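Uteck Metering and Pressure Reduction Station
Quarterly walk-down checklist with comments

Operator: Zesel
Date of inspection: Thursday, February 10, 2022
Inspected by: Kristýna Trnka
Reviewed by: Karine Gagnon
Permit to enter: issued at the Nutstead control room, closed out same day

Marks used: OK – meets requirement. A – action needed, see comment. N/A – does not apply to this station.

1. Access and fencing

1.1 Perimeter fence intact, no gaps under mesh – OK
1.2 Main gate closes and locks – OK
Comment: Lock is stiff in the cold. Grease it at the next visit.
1.3 Emergency exit gate opens from the inside without a key – A
Comment: Gate opens, but it drags on the gravel for the last part of its swing. One person can still push it. Rake the gravel back and check again.
1.4 Warning signs and emergency phone number readable from the road – OK
1.5 Vegetation kept back from fence and vent stacks – A
Comment: Fence line is clear on the road side. On the north side there is growth against the mesh. It was last cut in August. Ask Mendonça to add the north side to their spring round, since it has been left off the work order twice.

2. Inlet piping and valves

2.1 Inlet isolation valve tagged and position indicator readable – OK
2.2 Valve handwheel free to move – OK
Comment: Moved a quarter turn and returned, with control room agreement.
2.3 Insulating joint clean and dry – OK
2.4 Pipe supports in contact with the pipe, pads in place – A
Comment: Pad has crept out at support 4. No metal-to-metal contact yet. Needs a new pad and a band to hold it.
2.5 Coating at the soil-to-air transition – OK
Comment: Small chip on the inlet riser, touched up last quarter, holding well.
2.6 Leak survey of all flanges with a gas detector – OK
Comment: No readings at any flange. Detector bump tested at the gate before entry.

3. Filters and heater

3.1 Differential pressure across the duty filter within limit – OK
3.2 Standby filter isolated and vented – OK
3.3 Filter door seal dated and free of cracks – OK
3.4 Heater water level – A
Comment: Low in the sight glass, still above the minimum mark. Topped up during the visit. If it is low again next quarter, raise a job to look for a leak in the coil.
3.5 Burner flame guard and air intake clear – OK

4. Regulators and overpressure protection

4.1 Duty stream outlet pressure steady for 5 minutes – OK
4.2 Standby stream takes over when the duty stream is closed – OK
Comment: Changeover was smooth. Returned to normal lineup afterward and confirmed by phone with the control room.
4.3 Slam-shut valve tripped and reset – OK
4.4 Relief valve seal wire and tag in place – OK
Comment: Tag 152. Bench test is up to date.
4.5 Sensing lines clamped and free of rubbing – A
Comment: One clamp missing on the standby stream. A spare was not in the van. Bring one. 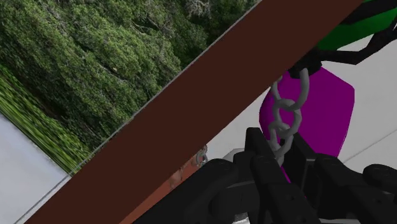 Dark brown beam with green foliage behind.

5. Building and ventilation

5.1 Doors open outward and hold open in wind – OK
5.2 Louvers clear on all sides – OK
5.3 Roof and gutters – OK
5.4 Lighting suitable for the hazard area, all fittings working – A
Comment: Fitting over the metering skid is out. It is a certified fitting and must be replaced like for like. Do not swap in a standard lamp.
5.5 Floor drains and cable trench covers in place – OK

6. Metering and electrical

6.1 Flow computer clock and alarm log checked – OK
Comment: Log shows two short power dips. Both match the utility outage notice.
6.2 Battery voltage under load – OK
6.3 Earth bonds tight, no corrosion – OK
6.4 Cathodic protection test post reading taken – OK
Comment: Reading passed to the corrosion team with the rest of the line.
6.5 Odorant injection – N/A
Comment: Done upstream at Nutstead.

7. Fire and emergency

7.1 Extinguishers in date, pins and gauges good – OK
7.2 Windsock present and turning – A
Comment: Sock is torn near the ring but still shows direction. Replace.
7.3 Station drawing in the cabinet matches the site – A
Comment: Drawing still shows the old bypass line. Karine has the new revision and will send a print.

Reviewer's comments (K. Gagnon)

Items 2.4 and 4.5 go to the mechanical crew as one job. I want both closed before the next changeover test. Item 5.4 needs an electrician with the right card, so please book that separately – the last one was turned away at the gate.

Item 1.3 is a small fix but it is an exit route, so treat it as first priority. Send me a note when the gate swings clear.

No item found on this visit calls for a pressure reduction or shutdown. Station stays in normal service.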